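Home | Ask | Topics | Clubs | Log in

Preparing a small robot arm for a school open day: what will visitors want to see?

Posted 10/05/2024 by nandale_makers
539 views | 5 shares 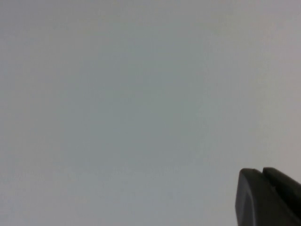 What we have and what I would like to know

I help with the technical club in Nandale, and in June we have our open day. We will show one robot arm with a two-finger gripper and a small camera at the wrist. The picture from the wrist camera goes to a big screen, so that visitors can see the pale surface and the dark fingertips from the side of the robot.

My questions are these. How long must one demonstration be? Is the view from the wrist interesting for people who do not know robots, or is it better to switch the screen off? And how far from the arm must the public stand? Last year we visited the open day at Nyberg and it was very nice, but they had a glass wall and we have only a rope. I excuse myself for my English, it is my third language.

Share | Follow | 12 comments

filtville_workshop

We do this every year in Filtville, so I can tell you what went well for us and what went less well.

Keep one round short. Ours takes five minutes, with a pause afterwards for questions. The first year we made it 12 minutes and the families with small children walked away before the end.

Leave the screen on, but put something under the camera before the doors open. When the gripper is only in one corner and all the rest is plain grey, as in your picture, people look at it for a moment and then they look at the arm again. With a coloured block in the middle they understand at once what the camera is for. Also try the lamps of the room in the evening before. Our table looked nearly white on one side and darker on the other, and the block was hard to see until we moved one lamp.

For the distance, first read the manual of your arm. A rope is a reminder and it does not stop a child. We put the rope well outside the longest reach of the arm, we run at the slowest speed, and one adult stands at the stop button the whole time – this person does not give the talk.

Helpful (10) | Reply

gripper_fan

Just let the kids drive it, they love it. Ours picked up sweets.

Helpful (0) | Reply

nodier_evenings

I do not agree with the answer before mine, or only if the maker of the arm allows it and you have the speed limited. At Nodier we let visitors choose which block the robot will take, by pressing a big button outside the rope. They have the feeling that they take part, and their hands stay away.

One more small thing about the screen. Write a label under it, for example "view from the robot's wrist". Without the label, about half of our visitors thought that it was a film. Please check also that the cable of the camera is long enough when the arm turns fully to one side – ours was not.

Helpful (5) | Reply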